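Evham Hallway Tidy: putting away the small stuff by the front door

Version 2, updated in April. Put together by Ronja Hovland and Pirmin Koller.

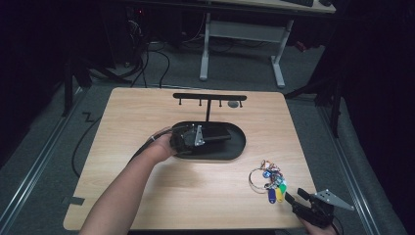 Tabletop with the peg rack, the oval tray and a bunch of keys.

What's inside

Evham is a collection of 858 short clips about that little landing strip every home has: the spot where keys, fobs and pocket things get dropped the second you walk in. We love this spot! It's tiny, it's messy, and everybody has their own idea of where things belong (Pirmin is firmly in the tray camp, I want my keys on a peg).

The clips are sorted into 40 layouts. A layout is one arrangement of the table at the start, with a short note on where each item should end up.

Items

- rack: black, T-shaped, with four small pegs under the bar
- tray: black, oval, raised rim
- keys: one bundle on a split ring, with blue, yellow and green fobs and some colorful charms
- block: dark and rectangular, goes in the tray

The keys are my favorite by far. All those charms and fobs hang differently depending on which part of the ring you grab, so even a plain "keys to peg" clip has plenty going on.

Files

clips/ has the video, one folder per layout
notes/ has the start and end arrangement in plain text
items.csv lists item names and colors
splits/ has train and test lists; 36 layouts are in train, the rest in test

Labels

Each clip gets one label: hang, place, move or sort. "Sort" means more than one item changed spots. If keys end up half on the tray rim, we label by where most of the bundle rests. Kerstin Kvam went through the borderline cases and fixed 49 labels after version 1, so please use the new notes!

Known gaps

Only one table height. No coats, bags or mail yet, though we'd really like mail. Key bundles with a long lanyard are missing too.

Questions and corrections go to Ronja. If you have a hallway layout you're proud of, send it over and we'll try to fit it into the next version.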